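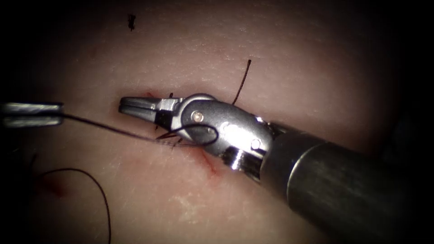
Ticket: Kursvideos ruckeln, Ton läuft davon

Status: offen
Gemeldet von: Johanna Hauser
Bearbeitung: Yiğit Gökçe

Hallo Yiğit,

ich schon wieder, sorry! Seit dem Update auf unserer Lernplattform Fleren ruckeln bei mir alle Videos aus dem Nahtkurs, und zwar immer ab Minute 8. Bis dahin läuft alles wunderbar, dann bleibt das Bild stehen und der Ton redet fröhlich weiter. In Raum Anden genauso wie bei mir am Schreibtisch. Was ich schon probiert habe:

Browser-Cache geleert, Rechner neu gestartet, nichts.
Anderer Browser - gleiches Spiel.
Netzwerkkabel statt WLAN: kommt jetzt bis Minute 9, na toll.
Video heruntergeladen und lokal abgespielt: läuft komplett durch, 44 Minuten ohne einen Hänger.

An der Datei selbst liegt es also wohl kaum. Im Player steht bei "Puffer" übrigens 2,000, keine Ahnung, ob das Millisekunden sind oder zwei Komma null irgendwas. 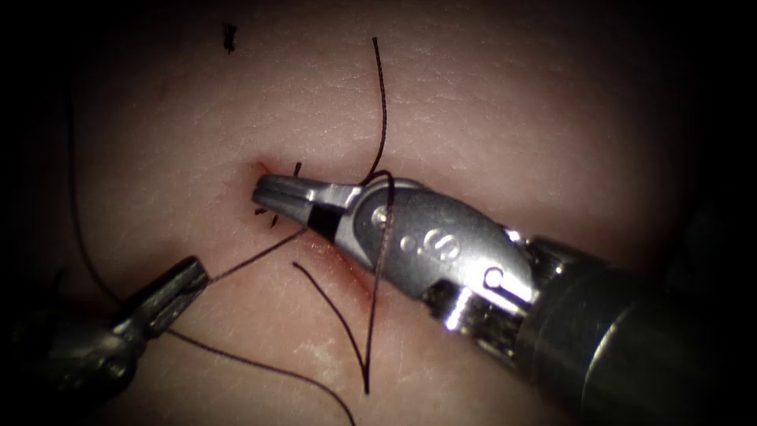 Am Donnerstag habe ich dann noch den alten Server Siltatham als Quelle eingetragen (du hattest mir das im Mai mal gezeigt, ich hatte mir den Zettel aufgehoben). Damit lief es besser, aber die Untertitel waren weg, und ohne die brauche ich den Kurs gar nicht erst freizuschalten.

Antwort Yiğit Gökçe, 14:20 Uhr

Hi Johanna, super, das mit dem lokalen Abspielen hilft mir sehr. Ich tippe auf den Zwischenspeicher: Der ist seit dem Update auf 40 MB begrenzt. Ich habe ihn für deinen Kurs hochgesetzt. Stell bitte die Quelle wieder auf Haddadin um und probier es noch mal. Die 2,000 sind Millisekunden, englisch geschrieben, lass das ruhig so.

Antwort Johanna Hauser, 15:05 Uhr

Umgestellt, Untertitel sind wieder da! Das erste Video lief jetzt ganz durch, beim zweiten hinkt der Ton am Ende noch ein kleines bisschen hinterher. Lass das Ticket bitte noch offen, ich teste morgen früh den Rest und schreibe dir dann.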